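About Tromora

Table clearing and sorting for shared lunchrooms, training rooms and anywhere else people eat and walk off. Started small, still fairly small. We write the sorting rules, teach them, come back and check.

What we do

Lunch leaves the same stuff behind everywhere. Foil trays, paper wrap, cups with a bit left in them. Most places have one bin under the sink and everything goes in it. We set up a table, a place for each kind of thing, and a short routine people can follow without reading a poster.

Our first client was Haugland, 107 people on one floor and a single lunchroom. Shahla Ranjbar ran that job more or less alone and wrote the first rule sheet on the back of a delivery note. Still use most of it. Foil with foil. Paper on its own. Nothing with liquid goes in anything until it's been emptied.

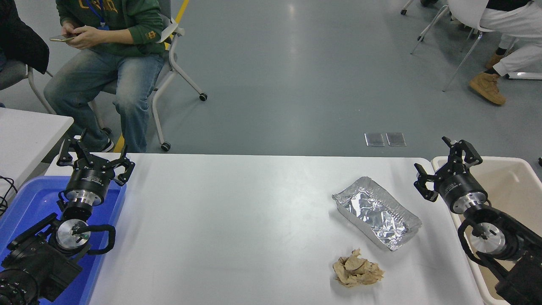 Nour Daher wrote to us after the first month there: "I was against the whole thing. Thought it would be one more sign over the sink. But I do squash my foil now, and I've started doing it at home, which my kids think is hilarious. Please make the paper bin bigger though." We did make it bigger.

Who we are

Mahsa Jalali - founder, does the site visits and most of the driving
Yasaman Azimi - training sessions, rule sheets, phone
Amirhossein Jafarzadeh - supplies, bins, invoices
Shahla Ranjbar - longer contracts, second visits

That's everyone. If you call during lunch you'll get the machine, sorry, try again after.

How a session goes

Half a morning usually. Short talk, then hands on, then people ask about pizza boxes. 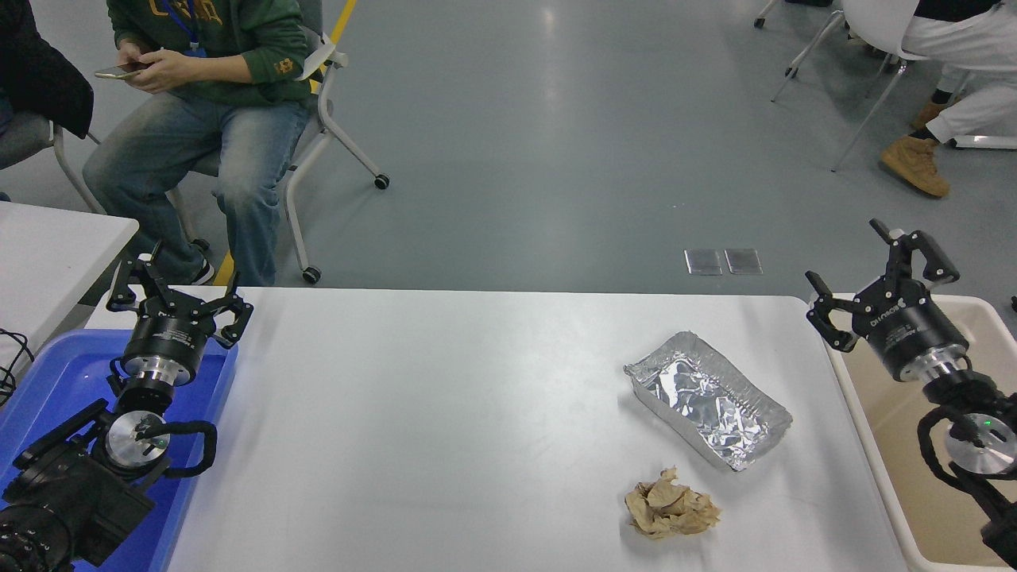 Yasaman keeps the talk to the point as nobody takes in much before coffee. Start with foil, it's the one people get wrong. A single small scrap tends to get lost in sorting, so we teach people to save it up and press it together. A crumpled sheet pushed down inside a foil tray, with the balled-up paper kept out on the table next to it, is how we want things to look before anything gets binned. Scrape the food off first. Doesn't have to shine. Then the paper - if it's soaked in grease it goes in with food waste where your town takes it, otherwise general trash.

After that everyone does a round of thier own. Skalex had us do the round twice, once per shift, and the night shift was quicker.

Cups 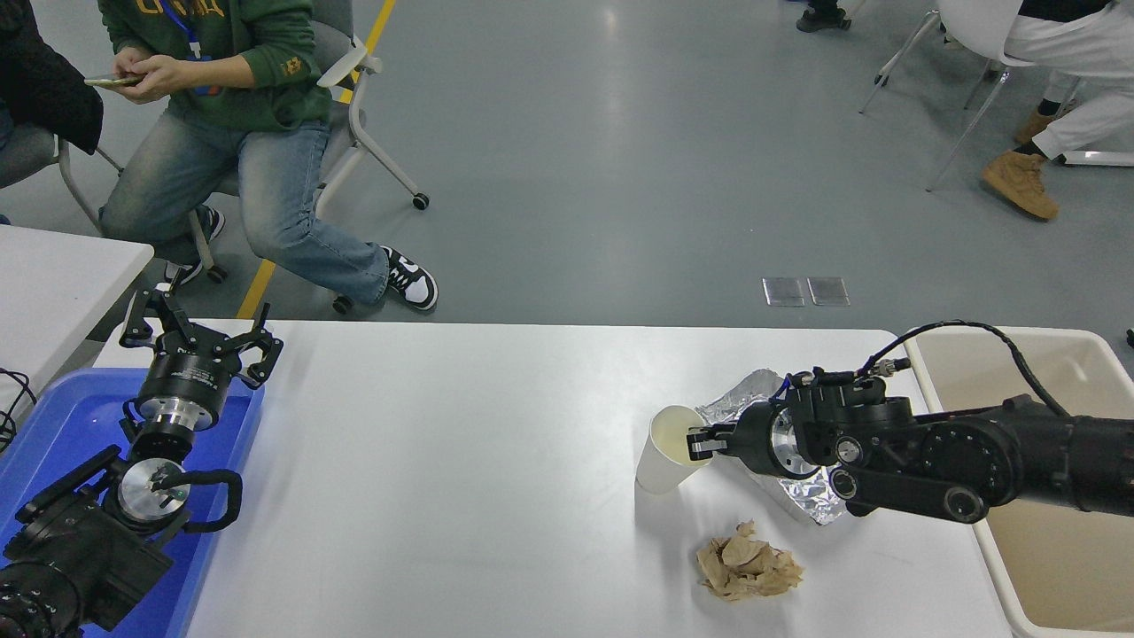 Do paper cups go in with the paper?
Only if your hauler says so. Most paper cups have a thin lining and plenty of haulers won't take them. We call yours before the first session and put the answer on your rule sheet.

Either way, pour out the dregs. One cup of cold tea will ruin a whole bag of clean paper. Amirhossein now orders a small pour-off bucket with every kit, came out of a bad afternoon at Skimeo in October that we don't need to go into.

The last thing on the table

There's always one. The trays get cleared, the foil gets cleared, and some bit of wrap sits there til closing because it's everyone's job. So we put it in the routine: whoever clears the last item also wipes the table.
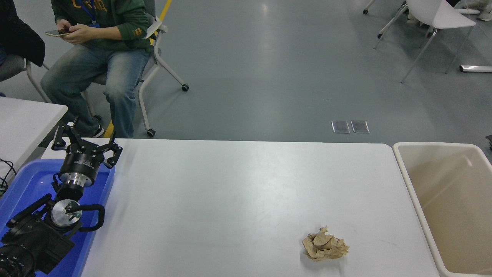
Same person checks the bin liners while they're at it and writes the time on the sheet. Takes about 2 minutes. Some places rotate by week, some by desk, we don't mind which so long as there's a name down. Blank sheets are the first sign a room is slipping and Shahla will ask about it on the second visit.

Kits and costs

A basic kit is 4 bins, the pour-off bucket, liners and a laminated rule sheet. Liners come in boxes of 1,000, or ask for a part box if your room is small. Training is charged by the session, not per head. Second visit is included.

We don't haul waste and we don't sell the recycling on. People ask alot.

To book, use the form or ring and ask for Yasaman. Tell us how many eat in the room and who picks up your trash.

Page last updated November 27, 2018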